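2 min read · 3 comments

Folding for People Who Hate Folding – my notes, Grositside evening

Slide 1. Say hi, wait for the chairs to stop scraping. Then ask who has a laundry chair at home (mine has its own laundry chair!).

Tell the Rineo story, but keep it short – 260 towels, one table, me in tears by lunch.

Slide 2. Leave this one up while I talk. Green cloth, all rumpled, creases going every which way. Ask them where they'd start.

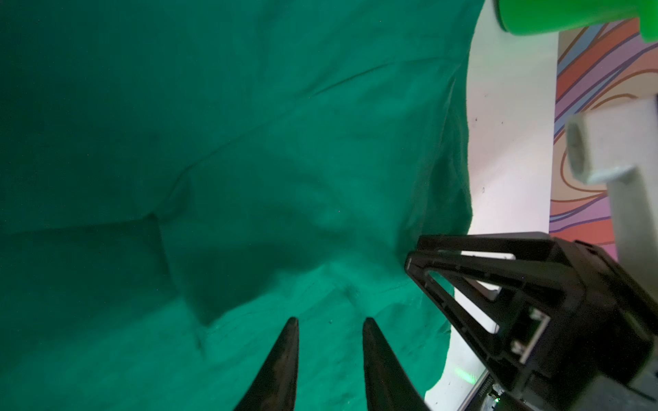
Slide 3: Find an edge first

Smooth from the middle out, flat hands, then go looking for a corner. Do it live with the Morais blanket. Questions after!

We use cookies. Accept | Settings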